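Steltbridge glove exchange to open a second counter

21/06/2023 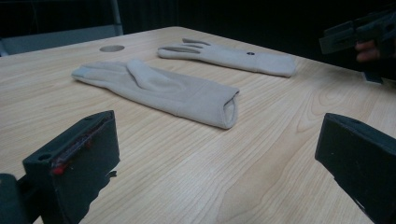
The Steltbridge clothing exchange will open a second counter at the Starden building next month, after a spring in which it handed out 3,276 items to local families. The exchange began as a winter coat drive and now takes clothing all year. Coats and school shoes still go fastest, but smaller things have become a bigger part of the work, down to beige fabric gloves, one with a rolled opening at the cuff. Gloves have to come in as pairs.

Seema Semwal, who runs the sorting room, said May was the busiest month so far, with 577 visits. The old counter on Cikley Road is open only three afternoons a week, and the line often reached the bus shelter.

"People were giving up and going home," she said. "Two counters won't fix everything, but it will cut the wait."

The town council has approved a grant of $800 toward shelving and a new sign. The rest of the cost — mostly paint and flooring — was met by a sale at the high school, organized by Skye Paterson and her ninth grade class.

Donations should be clean and can be left at either address. The exchange does not take pillows, helmets or car seats. Children's rain boots are needed most at the moment, along with adult socks in any size.

Craig MacLeish will manage the Starden counter. Opening hours will be posted on the door.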